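Robots and the washing up

I bought a robot vacuum six years ago and I've had two since. The current one is a Tulero. It does the hallway and the lounge every morning at 9 and it does them well enough that I only get the proper vacuum out once a fortnight. It gets stuck on the bathroom mat. I've stopped leaving the mat down.

A few people have asked me what I think comes next, as I work in a warehouse that has had automation for a good while now. I'm not an engineer. I'm on the packing floor at Grasdale, where we have a Cirar line that picks cartons off a conveyor and stacks them on pallets. On a good shift it stacks 3300 cartons. When it went in, we were told it would do 1000 in its first week and it did 578, mostly because the tape on one supplier's boxes was shiny and the sensors didn't like it. The supplier changed the tape.

I think about that a lot when I read that there will be a robot in every kitchen soon. At work, if the machine can't cope with something, we change the something. The cartons are all one of four sizes. The floor is painted. Nothing gets left in the aisle, and if it does there's a form to fill in. My house isn't like that and I don't want it to be.

The other machine we had was a Polishchuk arm, on trial through June, for mixed orders. Mixed orders are what I do, so I paid attention. It had to take loose items out of a tub and put them in a box. Bottles it could do. Bagged goods it could do if the bag was full. Anything thin and lying flat on the bottom of the tub it pushed around until it gave up and a light came on. I went over and got the thing out with my fingernail, pressed the button, and it carried on. The trial ended and the arm went back. I heard it might return with different fingers.

So, chores. I'd put them in order of how close I think we are. Vacuuming is done, more or less. Mowing is done if your lawn is flat and fenced. Folding laundry I've seen in videos, very slowly, one towel at a time, and I'd guess the videos are the good takes. Dishes are further off than people expect.

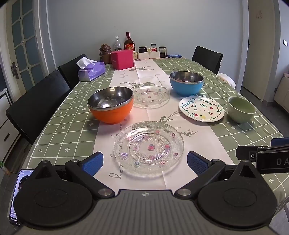

Clearing and setting a table is the chore I'd pay for first, and I'd want it before cooking. It's also harder than stacking cartons by a long way. A clear glass plate sitting on a patterned cloth is a fair test, as the machine has to work out where the plate stops and the cloth starts, and a scalloped rim gives it no plain edge to hold. Then there are bowls with shiny steel insides, which would throw the light about the same way that tape did. Add a cloth runner that can bunch up when you drag something over it, and you've got most of the problems from my floor on one table. A kid of eight can clear it in a few minutes if you nag.

Price is the other thing. My vacuum was $513 on sale and I thought hard about it. I don't know what I'd pay for something that set the table and stacked the dishwasher, but I know I wouldn't pay it if I had to stand there pressing the button each time the light came on. I might as well carry the plates.

I'll write up the new brushes for the Tulero when they arrive. The old ones are full of hair and I've given up cutting it out.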